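# Notes on Keeping a Household Recipe Record

30 June 2024

This journal has addressed the subject of household recipes on several occasions, and readers have asked for a fuller statement of the method in use at this address. The present entry sets out that method as it stands after the most recent revision.

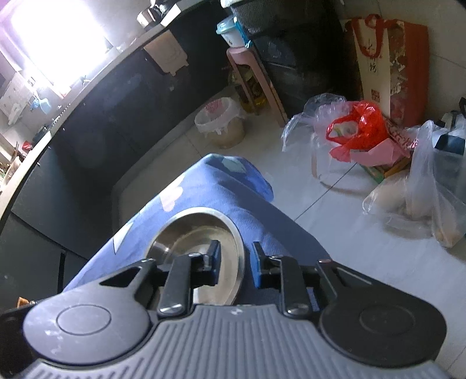 The record began as a single box of index cards inherited from my mother's side of the family. The cards were written by at least three hands, in two languages, and very few of them stated an oven temperature. Several listed ingredients with no instructions at all. One, headed "Bunholm loaf," gave the flour, the salt and the words "as usual." It is still not known to me what was usual in Bunholm, and the loaf that is now baked under that name was worked out over the course of one August by trial.

A decision was made early on to copy every card exactly as written before making any correction. The original wording is kept on the left page of the binder and the working version on the right. Where the two differ, the date of the change is entered in pencil. Readers who intend to begin a similar record are advised to follow this practice from the first page. I did not do so for the first 20 cards, and the original quantities for two of the pickles have been lost.

## Measures

All quantities in the working versions are given by weight, with the exception of spices and liquids under a quarter cup. The older cards rely on cups, handfuls and, in one case, "the green mug." The green mug was broken before the record was started. Its capacity was settled by asking my aunt to fill a measuring jug to the level she remembered, on three separate visits, and taking the middle figure.

Butter is entered in grams. Eggs are entered by number, and the size is stated only for cakes.

## Sources and Attribution

Each working version names the person from whom the recipe was received. Asnakech Kassa contributed the lentil stew, the spiced butter and the long notes on toasting spices that now occupy four pages at the back. She reviewed the working version of the stew and asked for one correction: the onions are to be cooked without fat until they have lost most of their water, and the fat is to be added after that. The earlier version had these steps reversed. It has been struck through but remains legible.

The Masilela family, formerly of the upstairs apartment, supplied the ginger drink and the yellow rice. Their instructions were given by telephone and taken down at speed, and the rice page should be regarded as provisional. The resting time in particular has not been confirmed.

Recipes taken from newspapers or packets are kept in a separate section. They are moved into the main binder only after they have been cooked 3 times and requested again by a member of the household. The orange cake has met this standard. The baked cauliflower has not, although I continue to support it.

## Revisions in the Current Year

The following changes have been entered since the last post on this subject:

- The flatbread now rests for 20 minutes before rolling. The former time of 10 minutes produced a dough that pulled back.
- The plum jam has been reduced to a single batch size. The double batch did not set reliably in the pan available.
- The section on soups has been put in order by main ingredient. It was previously in order of acquisition.
- The card for Willus pudding has been withdrawn pending a conversation with my cousin, who maintains that it should contain no raisins.

The binder at present holds 80 working versions. There is no plan to extend it by any set number. A second copy has been made for my brother's household, and corrections are sent to him by mail at the end of each season. He has been asked to return his own corrections in the same manner. To date he has returned one, concerning the spelling of "cardamom."

## Correspondence

Readers have written to ask whether the binder will be made available in full. It will not, as several contributors gave their recipes for family use only. The flatbread and the orange cake may be shared freely, and I will send either on request.

Information on the original Bunholm loaf would be received with particular interest, including any account of the shape of the tin.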